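How to Make a Silk Flower Centerpiece That Lasts All Season

By Hanane Ouali

A low centerpiece is a good first project if you have never worked with artificial flowers. It takes an evening, it doesn't need special skills, and if you don't like it you can pull it apart and start over. I make one every February for the long table at our house and change parts of it as the year goes on.

These steps are for an arrangement in a shallow bowl, short enough that people can see each other across the table.

What you need

A shallow bowl or dish, not clear glass
Dry floral foam (the gray or brown kind, not the green kind sold for fresh flowers)
Wire cutters
Floral tape
Low-temperature glue gun
Large flower heads on stems, such as hydrangeas
Smaller flowers for filling in
Loose leaves and leaf sprigs
Moss or small stones to hide the foam

Don't use your kitchen scissors on the stems. Most artificial stems have a wire inside and it will ruin the blades.

Step 1: Clear a table and sort the greenery

Work on a plain, light-colored surface if you have one. Pull the leaves off any stem where they sit too low, since that part will be inside the foam. They usually slide off with a firm tug. Keep every piece you remove. Loose leaves are what you will use at the end to cover gaps, and there are never enough of them.

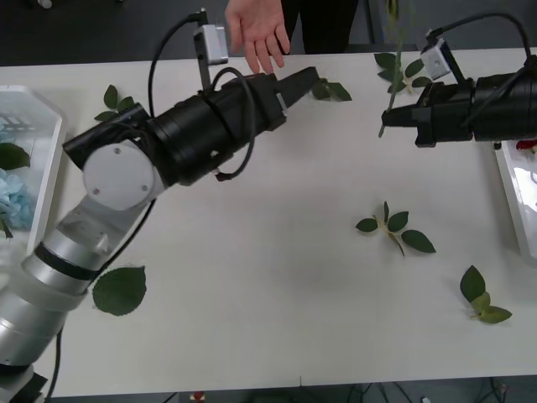
A small sprig of green leaves on the white worktable.

Check the leaves for loose threads and trim them close. If a leaf has been creased in storage, hold it in the steam from a kettle for a few seconds and flatten it with your fingers. Test one leaf first. Some cheap plastic leaves curl up in steam and won't go back.

Step 2: Set the foam

Cut the foam so it fits the bowl with a finger's width of space on all sides. It should stand a little higher than the rim, so you can push stems in from the side as well as the top. Glue it down and leave it for 21 minutes. My neighbor Tiruwork Abdella says 10 is plenty, but I have had a block come loose in the middle of a dinner and I don't rush this part anymore.

If the bowl is very light, put a few flat stones under the foam before you glue. A top-heavy arrangement will tip when somebody pulls the tablecloth.

Step 3: Build the outer edge

Start with leaves, not flowers. Push the sprigs in around the sides so they lean out and slightly down over the rim. Rose foliage works well for this because the stems bend and stay bent. Spread the pieces out on the table before you begin, so you can pick out the ones with the best shape. 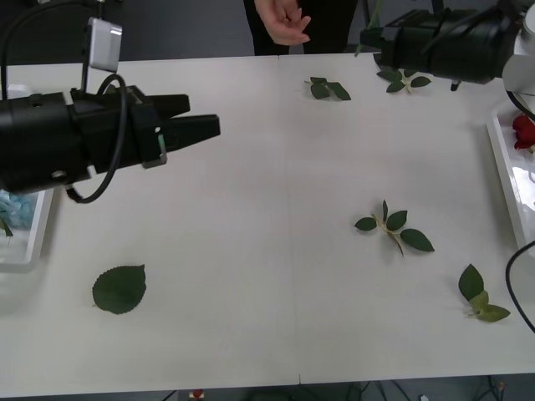 Artificial rose foliage laid out on the tabletop.

Turn the bowl as you go. A centerpiece is seen from every side, and it's easy to spend all your effort on the side facing you. Vary the lengths a little. If all the leaves stop at the same point, the result looks like a wreath with a bowl in it.

Step 4: Add the large flowers

Lay the big heads out on the table in the order you think you want them, then move them around until the colors look right. This is much easier than pulling stems in and out of the foam, which leaves holes that get wider each time.
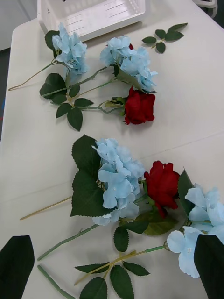 Flower heads and leaf sprigs on the table, with two pale blue hydrangeas below the basket.

Cut each stem longer than you think you need. You can always take off more. Put the largest head slightly off center, then work outward from it, tilting each flower a bit more as you get closer to the rim. An odd number of large heads usually looks better than an even one, though I have broken that rule plenty of times.

If a stem is too thin to hold, wrap the bottom with floral tape or add a drop of glue before you push it in.

Step 5: Fill the gaps

Tuck the small flowers in between the large ones, some a little lower so the arrangement has depth. Then use your saved leaves. Dip the end of each in glue and slide it in wherever you can still see foam. Finish with moss.

Step back and look at it from a chair, at the height people will see it.

Care and storage

Dust it every couple of weeks with a soft paintbrush or a hair dryer on the cool setting. Keep it out of direct sun - blues and purples fade first. When you put it away, use a box tall enough that the lid doesn't press on the petals, and stuff tissue paper under the outer leaves.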